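Subject: Re: [stedside-history] Old chapel at Cliltisby / Greco family
From: Loredana Leone
Date: 21 January 2020

Xinyi, all,

Sorry for the slow answer, been away and the laptop stayed at home. Quick one before work.

On 20 January Xinyi Guo wrote:
> Does anybody on the list know where the Cliltisby chapel stood before it was
> taken down? My husband's gran was a Greco and was christened there. We have
> one snapshot of the front door with four people on the step and nothing written
> on the back. I would like to stand on the right spot when we come over in the
> summer. Also is the burial book still in Stedside or did it go to Zenuvville
> with the rest?
> Xinyi

Right. The chapel. It was NOT on the green, whatever the leaflet in the library says. The green was the school. Chapel was up Mill Lane on the left, past the second bend, where the lane splits. My mother was married in it and I've walked up there with her more than once. There is a bit of low wall left, mostly brambles. If you get to the cattle grid you have gone too far.

Amedeo Sartori has the sale papers, or copies of them. He told me the stone went to two farms and the bell was sold seperately, no idea who to. Dario Farina reckons the bell is at Zenuvville but he has never shown me anything to back that up so I'd leave it as a maybe.
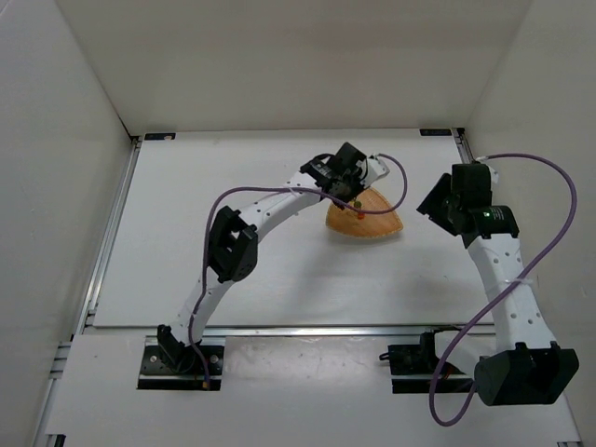
Burial book. There were two, and people mix them up. The first is at Zenuvville in the county store, you have to write ahead and they only bring up one item at a time. Second one is still in Stedside, in the cupboard at the reading room, and Agata Amato has the key. The Grecos are mostly in the second. Their plot is the odd-shaped bit at the far end of the burial ground, where the lane and the stream nearly meet. On a plan it comes out as a triangle, much like that orangey-brown bit of food lying on the white table between the two robot arms, with the point towards the stream. There are 11 Grecos in it by my reading of the book, only 7 with stones. Two of the stones are face down and I wouldnt try lifting them.

What was your husband's gran's first name? There was a Rosa and a Rosina, cousins, nine years between them, and the clerk wrote both as Rosa half the time. If you have a father's name that would settle it.

The snapshot, could you scan it and send it to me off list? The attachments get stripped to nothing on here. If the door has a round window over it then it's before the porch was built. If there's a porch it is later, and my aunt might know the faces. She's good on faces, hopeless on dates.

Parking on Mill Lane is bad. Leave the car by the pub and walk. Boots if its been raining.

Must run, bus in 9 minutes. Will ask Agata about the key on Thursday and let you know what she says.

Loredana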